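Sullport tide gauge - which baseline for the sea level trend?

k_oravec
13/09/2024
I'm redoing the Sullport trend for the council's coastal plan. The gauge was moved 22 metres along the wharf in March and the datum was re-levelled. Ellis fitted one line through all 759 monthly means. I'd split the record at the move.

rosalia.p
Don't split it. The segment after the move is far too short to give a slope. Put in a step term and fit the lot.

k_oravec
A step term will absorb real signal if that was a warm, high-water season. The harbour was well up from autumn on.

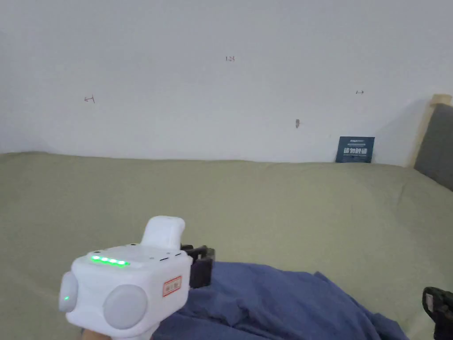 I can run it both ways and publish the two slopes, but the planners will just take the bigger one.

BBrunet
Is there a levelling tie between the old and new benchmarks? If so, you don't have to estimate the offset at all.

k_oravec
There is, done by Gautier. Closure is fine on paper, but the old benchmark sits on fill.

rosalia.p
Then use the tie as a prior and widen the error. Still no case for splitting.

LeGoff_C
Disagree with both. Wharf subsidence is the larger term here. Rosow has a GNSS station 200 m inland on rock - correct for land motion first, then argue about offsets.

BBrunet
Rock 200 m away says nothing about the wharf.

k_oravec
Fair point. I'll ask for the wharf survey sheets and post residuals when I have them.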